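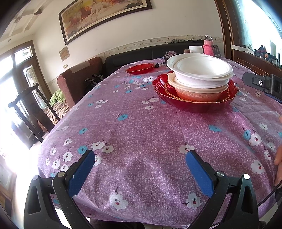
The floral cloth and the red bowls with the gold rim.

June 24, 2024
By Darnell Gallagher

Yeshi Tufa does not like when guests help her to clear the table. "They put big on small, and everything is leaning," she says. "Then I must take it apart and begin again."

She lives in Grudstead, on the top floor, and once a month she gives a dinner for her neighbours. Last August there were 10 people and she had to borrow chairs. The red dishes with wavy edges come out each time. She bought the first 3 at a closing sale in Farudus and found the others later, one by one.

I asked her why she puts disposable bowls together with such nice ones. She laughed for a long time. "The red ones are for the table, for the eyes. The light ones are for the people who want soup and want to talk in the kitchen. I am not going to run after them."

Her rule for stacking is simple: the widest and heaviest dish goes down first, and the light bowls go on top. The gold edge she washes by hand, with a soft cloth and never with the rough side of the sponge. A neighbour once put a gold-rimmed cup in the microwave, and Yeshi still speaks about the noise.

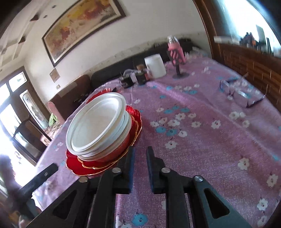 White dishes resting in the red ones, with a pair of glasses on the cloth.

The tablecloth was a present from her aunt, and it is older than any of the dishes. "It is too much, I know – flowers everywhere," she says. "But a plain cloth shows every drop of sauce. With this one you can relax."

She keeps it on the table between dinners too, and small things collect there during the week. Her glasses are often among them. "I clear one side for eating and I leave the other side in peace," she explains. "In 60 minutes we need it again anyway."

Before I left, I offered to carry some plates to the kitchen. She told me to sit down.

978 shares
3 comments

Related
Obi: a small café with very large spoons
Galtance market opens again in August
How we store our winter blankets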